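Equipment Planning and Purchasing Coordinator, Robotics

Clarkik
Full-time, fixed term of two years with a possible extension
On site, with one remote day a week by agreement
Reports to: Emilian Matei, Lab Operations Manager
Applications close 6th September

The position

Clarkik is hiring a coordinator to plan, budget and buy equipment for its household robotics work. The main project is Zultow, which deals with laundry and other soft goods handled by two-armed robots in rooms furnished like a home. The project is moving from a small setup to a larger one, and purchasing has so far been done by the engineers between other tasks. We want one person to own it.

The coordinator will not program robots. The coordinator will know what we have, what it costs to keep running, what has to be ordered next, and how long it will take to arrive. Engineers will come to you with a need and you will turn it into a specification, a quote comparison, a purchase order and a line in the budget.

The term starts in October. We would like the new coordinator to be in place before the yearly plan is drafted, but we can wait for a candidate who has to give notice.

What you will work on first

The first task is the equipment plan for Zultow. It covers 4 work cells. Each cell needs arms, grippers, wrist and head cameras, a computer, mounts, cabling, an emergency stop and furniture. Two of the cells are already specified and have partial quotes. The other two exist as a floor plan and a list of open questions, most of them about power and floor space.

The second task is the spares budget. At present we buy spare parts when something breaks, which means a cell can sit idle while a finger pad or a cable is on order. We want a stocked shelf with reorder levels for finger pads, gripper fingers, camera cables, connectors, screws, brackets and fuses. You will work out the levels with the technicians from the repair log. The log holds 2,934 entries. They were not all written in the same style and part of the job will be sorting them into categories that can be used for planning.

The third task is the service contract with Prerkora, our arm supplier. It comes up for renewal in the first year of your term. You will review what we have used under it, compare that with the cost of doing the same repairs in house, and bring a recommendation to the operations meeting.

Regular duties

Keep the equipment register current, including serial numbers, purchase dates, warranty end dates and location by cell.

Request and compare quotes. Our rule is three quotes above the small purchase limit unless the part is only made by one supplier. In that case you write a short note saying so.

Prepare purchase orders and follow them through to delivery, inspection and payment.

Track spending against the approved budget every month and report differences to the lab operations manager.

Plan for freight, customs, installation and training costs along with the price of the machine. These have been left out of past budgets and have caused overruns.

Buy props and furnishings for the cells: clothing, towels, baskets, seating, shelving. These are low-cost items, but they wear out and are replaced often. Sizes and materials must be recorded, since a change of basket or fabric can affect test results.

Arrange loan and trial units before large purchases, and collect written comments from the people who used them.

Work with facilities on power, network, floor loading and storage before equipment is ordered.

Arrange disposal, resale or return of equipment at the end of its life.

Maintain the supplier list. Chauvin currently supplies our cameras and mounts under a framework agreement with fixed prices. Other suppliers are used order by order.

What we are looking for

Required:

At least 4 years of work in purchasing, equipment planning, lab management, production planning or a similar field.

Experience building a budget that other people had to work within, and reporting on it.

Comfort with spreadsheets. You should be able to build a cost model with more than one scenario and explain it to someone who did not build it.

Ability to read a technical data sheet and to ask an engineer the right questions about it. You do not need an engineering degree.

Clear written English. Much of the job is short notes that have to be understood the first time.

Legal right to work in the country. We cannot sponsor a visa for this position.

Useful, but not required:

Experience buying robots, machine tools, lab instruments or other capital equipment.

Knowledge of import rules for electronics.

Experience with leasing, or with comparing lease and purchase over the life of a machine.

Some time spent on a shop floor or in a lab as a technician.

If you meet most of the required points and are unsure about one, apply and say which one in your letter.

Working conditions

The work is split between a desk and the lab. Expect to be in the lab for part of most days, checking deliveries, counting stock and talking with the operators. Some lifting is involved when shipments arrive. A cart and a pallet lift are available, and heavy crates are handled by facilities.

The lab is one large room with the cells along two sides. It can be noisy when the compressor is on. Closed shoes are required. Safety training is given in the first week and is repeated every year. You will not be asked to operate the robots, though you can be trained if you want to be.

Hours are standard business hours. There is occasional travel to suppliers, usually a day trip. Travel costs are paid by Clarkik.

Pay and benefits

The position is graded at coordinator level. The pay range for the grade is sent to every applicant who is invited to the first interview, before the interview takes place. Benefits include health coverage, a retirement plan with an employer contribution, paid leave and a yearly training allowance. The allowance can be used for a purchasing or supply chain certificate.

How to apply

Send the following as one file to the lab office through the application form on this page:

A resume of no more than two pages.

A letter of no more than one page. Tell us about one equipment purchase you planned, what it was expected to cost, what it did cost, and the reason for any difference.

The names of two people we can contact. We will not contact them before the second interview.

Please do not send samples of confidential budgets or supplier prices from a current or past employer.

Selection

There are two interviews. The first is a video call of half an hour with Emilian Matei. The second is on site and takes a half day. It includes a tour of the lab, a meeting with the operators and a paid written exercise. In the exercise you will be given a parts list with some prices missing and asked to draft a one-page budget request. You can ask questions while you work, and we expect you to.

All applicants will receive an answer. Travel to the on-site interview is reimbursed with receipts.

Questions about the work itself can be sent to Aishwarya Pai, who leads the Zultow cell team and wrote the current equipment list. Questions about the term, pay grade or benefits should go to Emilian Matei. Use the contact form and put the name in the subject line.

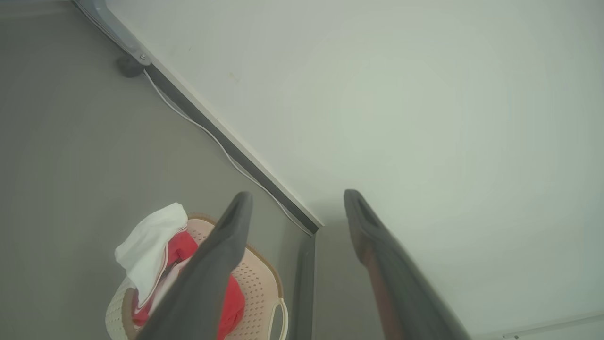

Zultow laundry work, with the basket and red clothing

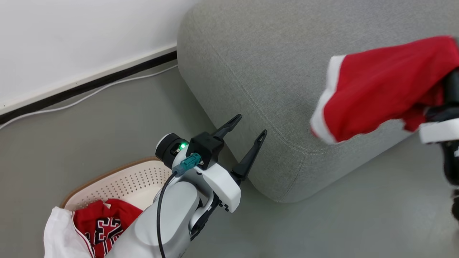
Clarkik | Lab Operations | Equipment and Purchasing

The Equipment and Purchasing desk is part of Lab Operations. It serves the Zultow cell team and two smaller projects that share the same storeroom. The coordinator will be the only full-time member of the desk. A technician helps with receiving and stock counts, and the finance office handles payment.

Grippers and the parts around them will take up a good share of your time. A gripper appears in the budget as one line, but the fingers, pads, mounts, connectors and cables are bought and replaced separately, and they do not all come from the same supplier. The present list groups them by supplier. Aishwarya Pai has asked for a version grouped by cell, so that the cost of adding one more cell can be read from a single page. Candidates invited to the second interview will receive a copy of the list in its current form.

Approval levels are as follows. The coordinator can approve small purchases directly. Purchases above that limit are signed by the lab operations manager. Arms, complete cells and service contracts go to the operations meeting, which is held once a month. Papers for the meeting are due a week ahead.

Clarkik considers all qualified applicants. If you need an adjustment for the interview, the written exercise or the site visit, tell us on the form and we will arrange it.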